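Home | Kitchen | Laundry | Shed | Ask Us

Setting up a breakfast spot on a small bench

By Menaka Debnath
3,789 views

Put a large mat down first. It catches the crumbs and marks out how much room breakfast is allowed. Brown hides toast dust better than white.

Hang mugs on a tree and free up the cupboard. Two or three is plenty, as a full tree tips when you grab from one side. Stand spare plates upright in a rack. 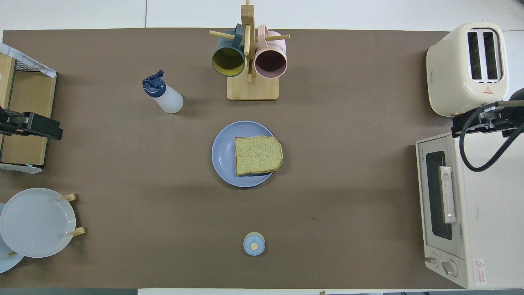 Mugs on the tree, bread on its plate, toaster to the right.

Keep the toaster and the toaster oven at the same end, near the power point. Unplug both before wiping down and empty the crumb trays into the bin, never the sink. Leave space above them and move the paper towel well away.

Seeded bread browns quickly at the crust, so start a notch lower than you would for plain white.
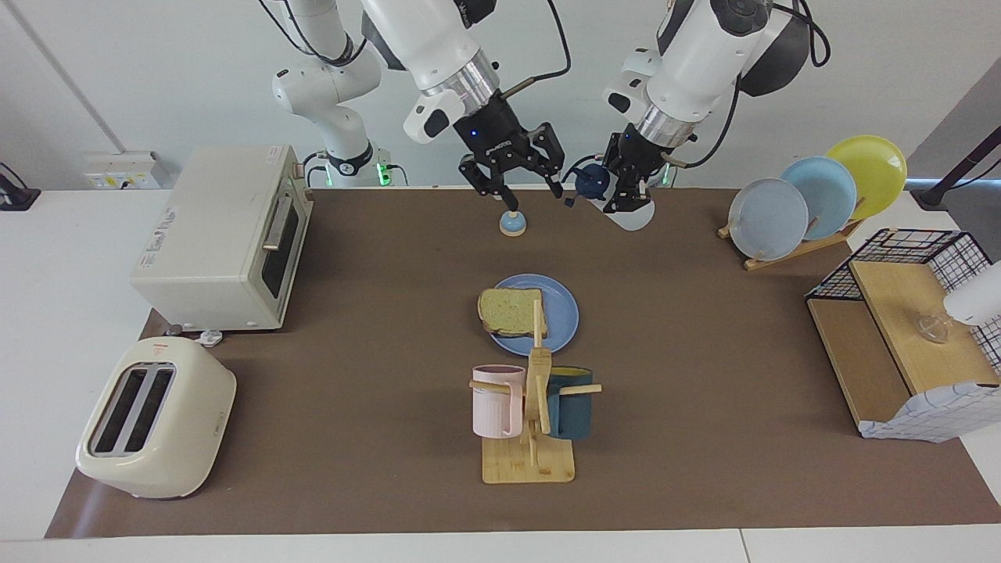

Toaster and toaster oven together on one side, mug tree by the plate.

234 shares | 11 comments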